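Sixty dollars for three blocks and a basket: is the tidy-up game worth it?

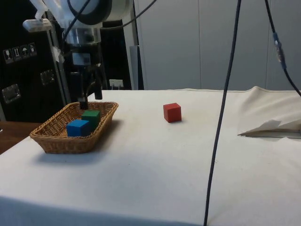
Blue and green in the basket, red still out on the cloth.

Patricio Tejada has sold the Piltero sorting set for two years, and he is used to people picking it up, turning over the price tag and putting it down again. I did the same thing. It is a wicker basket and three coloured wooden cubes. My neighbour's kids have a shoebox full of blocks that cost her nothing.

"Everyone says that," Tejada told me. "Then they ask me whether their three-year-old will finally put the toys away."

So will they? He took a while to answer. "Some will. I've got parents who swear by it. I can't promise you anything."

The idea behind the set is that a small child faced with a whole floor of toys gives up, while a child faced with three cubes on a plain cloth might not. You put the basket on one side, the blocks on the other, and you sit on your hands. No singing, no praise until the end. Tejada is firm on the cloth, and he wants it white or close to it. "On a patterned rug you've lost them. They're looking at the pattern."

I asked what evidence he had for that and he said he had watched a lot of children. Fair enough, but so has every kindergarten teacher in the country, and they manage on patterned rugs.

Rodrigo Calvo is less sure of the whole business, which is interesting given that he weaves the baskets. He works out of a shed in Collado and has made 900 of them for Piltero. He thinks the basket is good and the theory is "a bit of marketing".

"A kid puts a block in a basket because it's fun to put a block in a basket," Calvo said. "Next they tip it out. That's fun too. Where's the tidying in that?"

He did defend the shape. The rim flares outward, and he says that gives a clumsy hand a wider target. He tried straight sides early on and didn't like them. I pressed him on whether a plastic tub with a wide mouth would do the same job, and he laughed and said yes, probably, but he doesn't make plastic tubs.

Tejada was unbothered when I passed this on. "Rodrigo's kids are grown up. Ask him what his lounge room looked like."

What about the last block? Both men brought it up without my asking. According to Tejada, plenty of children will put away two and leave the third, usually their favourite colour, and parents ruin things by pointing at it. He tells them to wait. How long? "Longer than you want to."

Calvo's advice was to put it in yourself and go and have a cuppa.

Piltero plans a larger set in March, with more colours and a second basket. Tejada wouldn't give me the price.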